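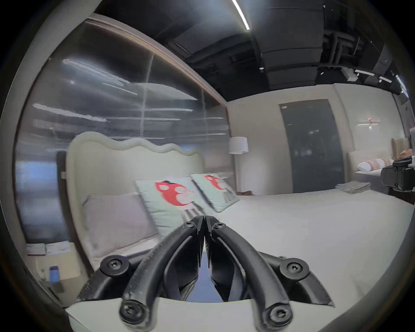

# Notes on watching Karppinen, twice

20/06/2024

I watched *Karppinen* for the second time last night, on the same television and with the same speakers as in January. The first time I thought it was a good film with a sound problem. I now think the sound is the best part of it and that my receiver was set wrong. What follows is mostly for people who want to know how the thing is built. There are plot details from the third section on.

## What it is

*Karppinen* is a drama about a piano tuner who takes a winter job in Ciltberg, a mining town that has lost its mine. He is hired to service every piano the old company bought for its workers' clubs. Most of the pianos are in bad shape. The town wants them working for an anniversary concert, and the film covers the weeks before it. Blagoje Obradović directed and cut it. Pacita Talavera wrote the script and has a small part as the clerk who hands out the keys.

The running time is a little over two hours. The version I saw had English subtitles, which are accurate where I could check them and late by half a beat throughout the second reel. The delay is short enough to ignore in the long scenes and annoying in the argument at the bus shelter, where both people talk fast.

## The sound

Every piano in the film has its own tuning, and the tuning is kept consistent. The upright in the boiler room is flat by nearly a semitone and stays flat in every scene that takes place before Karppinen works on it. The scenes were plainly not shot in order (his beard gives this away), so somebody kept a chart.

In January I had the receiver's night mode on. Night mode squeezes the range between loud and soft, and this film depends on that range. The tuning scenes are built on a repeated pattern: one struck note, the decay, a small turn of the wrench, the same note again. With the range squeezed, the decay comes up almost as loud as the strike and you can't hear the two strings beating against each other. With it off, you can hear the beats slow down and stop. The film gives no other signal that a note is finished. He doesn't nod or smile. He moves to the next pin.

If you have a center channel, check its level before starting. Nearly all the dialogue sits there and it is mixed low. I raised mine by 3 dB and left everything else alone.

## Structure

The script is divided by piano. There are no title cards, but each section opens on the lid being lifted and ends when it is closed. I missed this the first time, and I suspect a lot of the complaints about the middle hour come from missing it too. The middle hour is one section. It belongs to the concert grand at Greneck, the company's former guest house up the valley, and it's long because the grand is the only instrument he can't fix in one visit.

Talavera uses the return trips to get the town's history in. Each time he goes up to Greneck, someone different drives him, and each driver has a different account of why the mine closed. None of the accounts is confirmed. Two of them can't both be true, since one driver puts the flood before the strike and another puts it after. I went back to check whether this was a mistake in the subtitles. The dates are spoken clearly and the subtitles match.

The weak section is the fourth, with the school piano. It introduces the music teacher and her son, gives each a long speech, and then drops them until the concert. The boy's speech is a list of things he plans to take with him when he leaves, and it plays like something written for the stage. It could lose five minutes.

## Picture

Obradović shoots interiors with the lamps that are in the room, or with something that passes for them. Shadows go to a very dark brown and there is heavy grain in the club scenes. On a stream the grain breaks up into blocks, mainly in the coats. The disc handles it better. I'd keep motion smoothing off, as with everything, and set the black level in a dark room before starting.

The camera is on a tripod until Greneck. In the guest house it moves for the first time, a slow push down the corridor toward the room with the grand. It moves again on each later visit, and each push starts a little closer to the door. By the last one there's hardly any corridor left. I like this a good deal more than I expected to like a camera move that can be measured.

## The concert

Reviewers have treated the ending as open. I don't think it is. We hear the first piece all the way through, from outside, with the hall doors shut. The hall seats 400, by the clerk's count early on, and she has been told to print 400 programs. When the doors open for the interval she is still holding most of the stack. The film doesn't cut inside to show the seats.

The grand is the instrument being played, and one note in the upper middle is still slightly off. It is the same note he gave up on during the final visit. It comes around about a dozen times in the piece. Karppinen is in the parking lot by then, loading his tools, and his hands stop the first time he hears it. After that he keeps packing.

## Odds and ends

- The disc has a commentary by Obradović. He's good on the pianos and says little about the actors.
- *Jitness*, his short from before this one, is included. It's a comedy about a dance class and shares nothing with the feature except the bus shelter, which seems to be the same one.
- The end credits list the pianos by maker and serial number, after the cast and before the drivers.
- Chapter stops on the disc don't line up with the lids. Chapter six starts in the middle of a phone call.

I'd put it above his first feature — which I found thin — and I plan to run the Greneck section once more on headphones before the disc goes back.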